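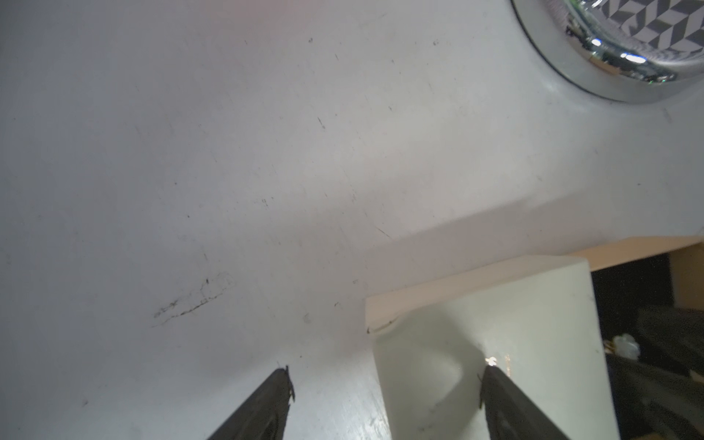

Superficie blanca con marcas de uso y pieza cromada.

Foro de Industria y Defensa > Adquisiciones navales > Patrulleras para Cundar

Moderación_Naval
30/11/2024
Se abre el presente hilo para tratar el contrato entre el astillero Dondano y la guardia costera de Cundar, relativo a la entrega de 11 patrulleras de la clase Khoo. Se ruega a los participantes que indiquen la procedencia de los datos que aporten.

estay_de_popa
Según el pliego publicado en mayo, el contrato comprende las 11 unidades, 2 lanchas de instrucción y el apoyo logístico durante 10 años. El montaje final corresponde a la planta de Cellville. No consta el precio unitario.

R. Valcárcel
Discrepo en un punto. Las lanchas de instrucción figuran como opción y no están comprometidas. El anexo segundo es claro al respecto – conviene leerlo antes de darlas por adquiridas.

estay_de_popa
Acepto la corrección en cuanto al anexo. Sin embargo, el calendario de pagos ya reserva una partida para ambas, y de ahí mi lectura.

cuaderna72
Me parece más relevante la autonomía exigida, 72 horas con dotación completa. Para la vigilancia de caladeros resulta insuficiente.

R. Valcárcel
Las patrulleras operarán desde dos bases próximas entre sí. No comparto que se precise mayor autonomía, y ampliarla obligaría a revisar el desplazamiento.

cuaderna72
La proximidad de las bases no resuelve los relevos con mal tiempo. Sota Hamada, en su ponencia sobre la clase Khoo, advertía de la escasa reserva de combustible.

Moderación_Naval
Se solicita a cuaderna72 la referencia completa de dicha ponencia. Los mensajes sobre el armamento se han trasladado al hilo correspondiente.

cuaderna72
La remitiré en cuanto localice las actas.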